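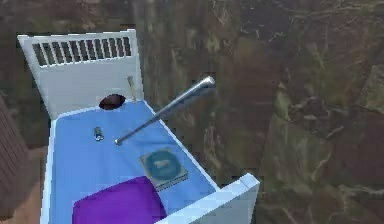

White bed, blue mattress

Medlow Summer Singing Week: Frequently Asked Questions

Who can come?
Anyone 16 or older who likes to sing. Most people who attend belong to a church choir or a community chorus, but you do not have to belong to either. There is no audition.

Do I need to read music?
It helps. If you don't, tell us on the form and we will seat you next to a strong reader in your section. Practice tracks for each voice part are posted in May.

What will we sing?
The main work this year is the Benavides Vespers, for mixed choir and organ. We also prepare a set of hymns and two shorter anthems for the closing service. Scores are on loan for the week. Please mark them in pencil only and turn them in before you leave.

How much does it cost?
The full week is $185. That covers tuition, score loan, lunch and supper. Breakfast is on your own, though coffee is out in Trerkia Hall from 7 a.m. Lodging is separate and is booked on the same form.

Is there financial help?
Yes. Check the box on the form and we will send you a short application. Awards are usually half tuition. Your choir director does not need to write a letter.

Where do people stay?
Most stay in Stistari House, across the lawn from the chapel. Rooms are shared by two. Sheets are provided — bring your own towel and pillow. You are also welcome to stay off site and drive in.

Can I come for part of the week?
We ask that you attend every rehearsal if you plan to sing in the closing service. If you can only come for a day or two, write to the office and we will let you know if there is space in your section.

How many singers are there?
Enrollment is capped at 100. Sopranos and altos fill up first. Once a section is full, we keep a waiting list and go down it in order.

I play an instrument. Can I bring it?
Yes. String and wind players sometimes join in on the hymns. Handbells stay in their cases unless you are in the bell class, which meets after lunch. The chapel organ can be booked for practice in half-hour slots. Bring organ shoes.

What should I wear for the closing service?
Black pants or a long black skirt with a plain white top. Folders are supplied.

Can my family attend the service?
Yes, it is free and open to all. Doors open half an hour before the start. Parking is behind Trerkia Hall, and the side entrance has a ramp.

What is the refund policy?
Cancel by 30th July and we return everything except a small processing fee. After that, we refund only if someone on the waiting list takes your place.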